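[piker-blocks] Re: Metal bins for loose blocks – worth the bother?

From: Hawi Birhane
To: piker-blocks list
Date: 14/01/2020
In reply to: Bezawit Mersha

Bezawit Mersha wrote:

> Hello all,
>
> We've finally had to throw out the big plastic tubs at the Urrego Road
> playroom. Two had split down the corners and the third had a crack that
> caught fingers. I'm wondering about going over to open metal bins for the
> loose blocks, the sort with sloping sides, and I know at least one of you
> did that a while back.
>
> My worries are (1) noise, (2) the bottoms getting horribly scratched and
> looking dirty however much you wipe them, and (3) whether the blocks
> themselves get chipped. Ours are a mixture, mostly the Dinico bricks plus
> a lot of plain painted oblongs that came from goodness knows where.
>
> Also, do you sort by colour, by shape, or not at all? We used to sort by
> colour and I have to say I am losing the will.
>
> Bezawit

Dear Bezawit, and everyone else who is still reading after Christmas,

It was me! Or at any rate I was one of them. We changed over in May and I have been meaning to write something up for the list ever since, so thank you for giving me the push. I'll try to take your questions in order, though I know myself well enough to say that I will wander.

Noise first. Yes, they are noisy. If you tip a whole bag of blocks into a bare metal bin it makes a racket you will hear from the car park, and the first morning we did it a baby in the next room woke up and I felt dreadful. What helped was where we stood the bins. On the old steel trolley they rang like a gong. On a wooden table they are a good deal duller, and with a bit of carpet under the table as well it becomes something you can talk over. I did try lining one with felt and I wouldn't do it again. It slid about, it collected crumbs and glitter, and within a fortnight it smelled of satsumas. A rubber mat cut to fit is better if you really must have a lining, but the children had ours out in no time and used it as a road.

The other thing that helps is asking people to lower the blocks in by the handful. I know, I know. But the little ones rather enjoy being asked to do it quietly, and make a great game of it, and it's only the grown-ups at packing-up time who still tip.

On size, do measure your shelf before you order. Ours are 542 mm along the top and I thought I had been so careful, and then it turned out I had measured the shelf from outside edge to outside edge. My brother-in-law had to take the uprights off and move them. Depth matters more than length with blocks, I think. If the bin is too deep, everyone digs, and the same dozen pieces at the bottom never see daylight. A shallow one with sloping sides lets the blocks slide back towards the middle and you can see nearly everything you've got. The sloping sides also make it far easier to pick up the last few, as a flat block pushed against a straight wall is a real nuisance to get your fingers behind. With a slope you just push it up the side a bit and there it is.

We bought from Lollenetti, who do catering and workshop bits and bobs, and I have no complaint except that they sent us the wrong lids, and then when I rang about it sent us more of the wrong lids. We don't use lids now. If anybody on the list would like some lids that fit nothing, please write to me off-list and I will post them with pleasure.

Now the scratching, which I suspect is the thing you really want to know about. They do scuff, and they do it straight away. I was quite upset the first week – they had arrived so smooth and clean – and I spent an evening at home with a cream cleaner and a sponge trying to get the marks out of one. I took off some of the grey smudges and put in a whole set of swirly ones of my own, so that was me told. After a couple of months the bottom goes cloudy all over, darker in some places and pale where it gets rubbed most, and from then on a fresh mark doesn't show up at all. Warm water with washing-up liquid once a week, dry it properly with a tea towel, and leave it be. A mark that stays put when you rub it with a white cloth isn't dirt, and I now say this to every parent who raises an eyebrow at me.

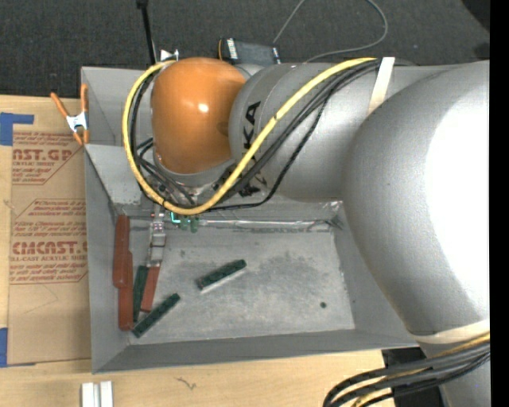 As for chips, it depends very much on the block. The Dinico bricks have come through beautifully and I can't see any difference in them. The painted oblongs are another matter. Ours lose paint at the corners first, and the reddish-brown ones seem to show it least, or perhaps I just like them best and don't look so hard! The pale blue ones look moth-eaten. I have gone round the worst corners with fine sandpaper and left them bare, and I think they look rather nice, although I've had one letter of complaint from a grandfather who thought they should be repainted. He has not offered to do it.

Do check the rim of each bin when it arrives, too. Run a cloth round it before you run a finger. We had one with a rough place near the corner and Lollenetti did replace that without any fuss (no lid).

Sorting, then. Oh dear. We counted in the summer and had 285 blocks in the main set, and I decided in a fit of energy that they would be sorted by shape, with a label on each bin and a little drawing for the ones who can't read yet. We had 6 bins on the go. It looked like something out of a shop and it lasted until the following Thursday. What we do now is much lazier: the long flat oblongs go in one bin, and everything else goes in the other. That's the whole system. The oblongs are what people want for building upwards, and they're also what packs down most neatly, so it suits both ends of the session. Sorting by colour I gave up years ago. It makes a lovely rainbow and it means that a child who wants four the same length has to go through every bin in the room to find them.

I would start with 2 bins and see how you get on before buying any more. You'll know within a month whether you can stand the noise. If you'd like to borrow one of ours for a session or so, you're very welcome, as we have the spare ones stacked behind the dressing-up rail doing nothing but holding odd gloves. I'm over your way most weeks and could drop it in at Urrego Road, only let me know whether there's still that business with the side gate.

I'd be glad to hear from anybody who has found a paint that stays on corners. I tried a tin of something that was supposed to be for garden furniture and it never quite stopped being tacky.

With warm wishes to all, and Bezawit, give my love to your mum,

Hawi

--
piker-blocks mailing list
To leave the list, send a message with the word "leave" in the subject line
Previous message: Metal bins for loose blocks – worth the bother?
Next message: Lids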